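**Subject: Re: [shared-lab-equipment] Second arm or better grippers? Question about budget split**

Hello everybody,

I answer below the quoted message. Sorry for the delay, I wanted to check our old orders before writing, and these were in two different folders.

> Hi list,
>
> We are a small group at Clilley and we have one arm with a two-finger gripper and a wrist camera. The department has now offered us money for "robot equipment" and we must hand in a plan before the end of February. The money is enough for a second arm of the same kind, or for keeping one arm and buying new fingers, a force sensor, spare cameras and a proper stand.
>
> My colleagues want the second arm. I am not so sure. Our work is picking up household things, mostly soft ones, and the arm we have is idle a good part of the day because somebody is fixing something.
>
> Questions:
>
> 1. Did anyone here buy a second arm and regret it, or the opposite?
> 2. What do you plan for spare parts, as a share of the whole?
> 3. Is it worth paying for the service contract in the first year?
> 4. Do you put the objects themselves in the budget? Our finance office asks why a robot project needs to buy toys and slippers.
>
> Thanks for any experience, also bad ones.

**On question 1.** We bought the second arm, three years ago, at the Welent site. I do not regret it today, but I regretted it for the whole first year. The price on the quote was for the arm and the controller. After that came the table, a second emergency stop, an electrician, a second computer, and a longer fence panel because the safety person did not accept the old distance. We had not planned for any of this. The arm stood in its crate from spring until autumn and in this time the warranty was already running. Please ask the seller from which day the warranty counts. Ours counted from delivery and we found it on page 20 of the conditions.

If your one arm is idle because somebody is fixing something, then I think a second arm will give you two arms which are idle for the same reason. I would first write down for two weeks what is being fixed. We did this on a sheet of paper taped to the controller cabinet. In our case it was mostly three things: the camera cable, the finger screws, and people looking for an object that another person had taken to another room. None of these needed an arm.

When the sheet was full we ordered cable guides, thread locker and a cupboard with a key. It was the cheapest order of the project and I think also the best one.

**On question 2.** We plan spare parts as a fixed line each year and not as a share. The share sounds reasonable but it goes wrong when the arm was bought with a discount. The parts do not get the same discount. Our line has:

- fingers and finger pads, ordered together
- wrist camera, one complete spare with its bracket
- camera cable, always more than you think
- coupling screws in the right length, because the wrong ones go in halfway and then stay there
- one power supply

For the fingers, please think about which surface your objects have before you order. The seller will offer the standard hard fingers and a set of rubber pads. With boxes and bottles we are happy with the pads. Fabric is a different matter. Anything with a deep pile folds up around the fingertips, and then from the wrist camera it is hard to say where the finger ends and the object begins. We lost many trials to this before we understood that longer and thinner fingers were the thing to buy, and not a stronger gripper. 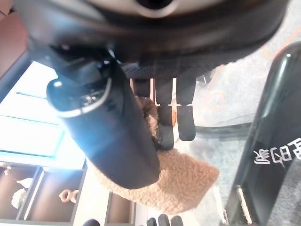 We also tried a gripper with more force, on loan from Amoah, which is the dealer for our region. For soft things it made no improvement that I could measure. It closed harder on the same fold of cloth. If a dealer wants to sell you force for this kind of work, ask for a loan first and bring your own objects to the demonstration. Their demonstration objects are always very polite ones.

A note about cameras, because you write that you want spares. Buy the spare in the same order as the first. We waited one year and the maker had changed the housing, and the new bracket moved the picture a little. All the older recordings then did not match the new ones and one student had to do the calibration work again. Also look where your windows are before you pay for a better camera. We nearly bought a more expensive model because half of the picture was white in the morning. A roller blind solved it, and the blind came from the building budget, so for us it was free.

**On question 3.** For the first year I would say no, for the second year maybe. In the first year most failures are covered anyway, and the rest are your own mistakes, which the contract does not cover. We paid for one year and used it one time, for a telephone call. But please read what it says about response time. Gumow, who did our installation, offers a cheaper arrangement where you pay per visit and the travel is included. For one arm this is enough, I think. For two arms in daily use I would calculate again.

If your department forces you to take a contract, ask if the start can be moved to the end of the warranty. They agreed to this for us immediately and it was not written anywhere that it is possible.

**On question 4.** Yes, put the objects in, with their own line and with a clear name. Our finance office asked the same question. The first time I wrote "miscellaneous consumables" and it was refused. The second time I wrote "test objects for manipulation experiments, household type" and attached a list with 163 entries, and it was accepted without a comment. My advice is to be boring and complete.

The list is also useful later. Objects wear out. Soft ones lose fibers and change shape, shiny ones get scratched, and then your results from the beginning and from the end are not about the same object. We buy each important object two times at the start and keep the second one closed in a bag. It looks like waste in the table, so I added one sentence of explanation under it.

For the amounts, we plan 100 per person per month in our currency for objects and small repairs together. It is a modest sum and in most months we do not use it all. What remains goes into the blind, the cupboard, the tape and such things.

**What I would do in your place.** One arm, better fingers, the spare camera, the stand, and the rest of the money kept open for as long as the department allows it. I would leave out the force sensor from the first order, unless somebody in your group already has a clear experiment for it. We have one. It is very good and it is in a drawer.

If your colleagues still want the second arm, I suggest that you write the plan in two steps, where the second step is the arm and depends on the hours that the first arm is running. Departments like this form, in my experience, and it gives you time. But you must then really record the hours — we promised it and forgot it, and the discussion one year later was not comfortable.

I can send you our order table without the prices. The prices I am not allowed to share, but the item names and quantities are no problem. It is a spreadsheet with 2 sheets, the first one is what we planned and the second one is what we bought. The second is longer.

One question back to the list: has anyone found a supplier for finger blanks that accepts small orders? Ours has now a minimum quantity which is too high for us, and I would be glad to share an order with another group.

Best regards from Welent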